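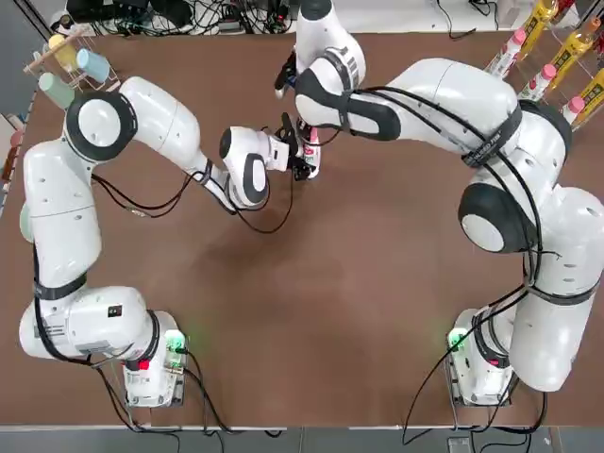 Samuele Zuccaro wrote in at 7:40, says the match center has Hamummont down as 2-1 losers when they won 2-1, and the second goal is credited to the wrong man. Wants it fixed before the league table goes out.

Status: open — high

7:52. Checked. Score is right on the home page, wrong on the match page and in the app. Home and away got swapped when the feed switched over at half-time. Goal in the 174 event line has Hwang as scorer for Wulletti, should be Hwang for Hamummont.

8:05. Corrected team IDs by hand. Match page ok now. App still showing the old score. Cleared cache, no change.

8:20. Samuele again, the table is wrong too. Guvodton are above Hamummont on goal diffrence and should be below. Attendance says 755, the club gave out 1,006.

8:31. Attendance was from the reserve game, same ground same afternoon. Changed to 1,006. Table rebuild started.

8:44. Rebuild stopped at round 8. Postponed fixture with no date in it, script doesn't like that. Put in a placeholder, ran again.

9:10. Table good. Hamummont third, Guvodton fourth. App now matches — had to push the match record a second time.

9:15. Still to do: yellow cards for both teams are missing after the break. Referee's report not in yet. Leaving blank, not guessing.

9:22. Told Samuele. He's fine with the score and the table, wants the cards by teh evening. Ticket stays open till then, dropped to normal.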